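Build the Hand Before the Arm

Most people who start a manipulation project in a shared workshop buy or print an arm first. The arm is the visible part, and there are plenty of plans for one. I think the order is wrong, and I have held that view through two builds at Drumetdale, where I rent a bench and a share of the lathe.

An arm is a known problem. Six joints, a controller, a kinematic model, a few evenings of tuning. When it misbehaves, the fault can usually be traced to backlash, a loose coupler or a bad encoder count. The end of the arm is where the unknowns collect. Pad shape, pad compliance, the angle at which the fingers meet the table, the distance between them at full open: none of these can be settled on paper, and all of them change what the arm has to do.

My first build, Beddoe, had a decent arm and a gripper I finished in the last week of December. It could pick up a block. It could not pick up anything thinner than a block, and fixing that meant a longer wrist, which meant a heavier wrist, which put the shoulder motor past its rating. I spent over 200 hours on that machine and scrapped most of it.

The second build, Windine, began as a hand with no arm behind it. You hold it, you try the task, and you learn in an afternoon what the linkage can and cannot reach. I went through 9 pad profiles that way. Changing one took 31 minutes on the printer and four screws. With an arm attached, each change would also have meant new offsets and a new collision check, and I would have stopped at the third.

Jordan Naylor, who has the bench opposite and built the Nudeck plotter, disagrees. His argument is that a person's wrist is too good. It corrects for a poor gripper without the person noticing, so a hand-held tool flatters the design. He is right about the effect. I deal with it by fixing the approach angle before each trial and throwing out any attempt where I had to roll the wrist to finish. The results are worse and more useful. 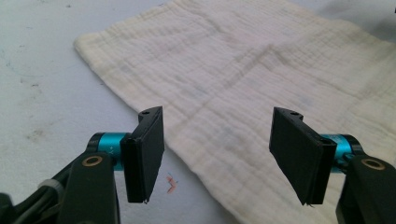 Fabric is the test I would give any gripper before letting it near an arm. A rigid part tells you whether the fingers close; a cloth tells you whether they arrive at the right height. With crinkled muslin on the table and the pads just above it, the useful feature is the edge, which curls slightly in one stretch and runs nearly straight elsewhere. I want the pads to work on both. The tapered tips are a compromise for that reason — thin enough to get at a hem, with a broad face higher up for anything with bulk.

There is a cost argument too. Motors and gearboxes are the expensive part of a home build, and they are sized by what hangs off the end. If the hand is still changing, the sizing is a guess. Weigh the finished hand, add the heaviest thing it will lift, and then go shopping. Windine's arm is on order now, one motor size smaller than Beddoe's at the shoulder.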